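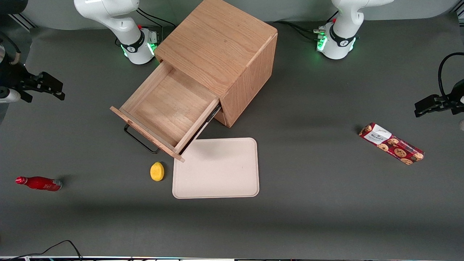

Eichenkästchen, Schublade offen. Daneben Tablett, Zitrone, Keksschachtel

Kleinkram vom Tisch, Galerie Februar

Thema diesmal: Schublade einräumen. Das Kästchen ist vom Flohmarkt am Primuvberg, helle Eiche, schwarzer Griff, eine Schublade. Mehr braucht es nicht. Innen noch leer, wie man sieht. Die Zitrone liegt da wegen der Farbe, die rote Flasche auch. Das Tablett in Beige war erst für Teetassen gedacht, macht sich aber auch so ganz gut auf dem Grau.

Zum Holz, weil beim letzten mal gefragt wurde: nur geölt, zweimal dünn, dazwischen über Nacht stehen lassen. Kein Lack. Der Griff war schon dran, den hab ich nur nachgezogen. Schublade läuft jetzt leichter, bisschen Kerzenwachs an die Seiten, fertig.

Dann die Kekse. Walkers, rotes Karo, Schokostückchen auf der Packung. Schmale lange Schachtel, eigentlich zu schade zum Wegwerfen.

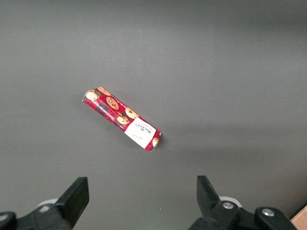 Ich heb solche Kartons ja auf. Für Stifte, Schnur, Kabelbinder, die langen Streichhölzer. Oben aufschneiden, Kante umknicken, geht in zwei Minuten. Das Karo hält auch was aus, die vom vorletzten Winter sieht immer noch ordentlich aus. Ob die neue quer in die Schublade passt, muss ich erst ausmessen, sonst kommt sie längs aufs Tablett. Essen muss sie vorher natürlich auch noch jemand leer, da finden sich schon welche.

Noch kurz: die Galerie hat jetzt fast 4.000 Aufrufe, danke!! Ältere Sachen (Brotkasten, Gewürzregal, das Ding aus Tenirside mit den schiefen Füssen) stehen weiter unter Archiv. Wer ein Bild grösser haben will, kurz melden, ich schick es dann per Mail. Kommentare sind offen bis abends um acht, danach schau ich erst wieder am nächsten Morgen rein.

Nächste Runde: Dosen und Deckel.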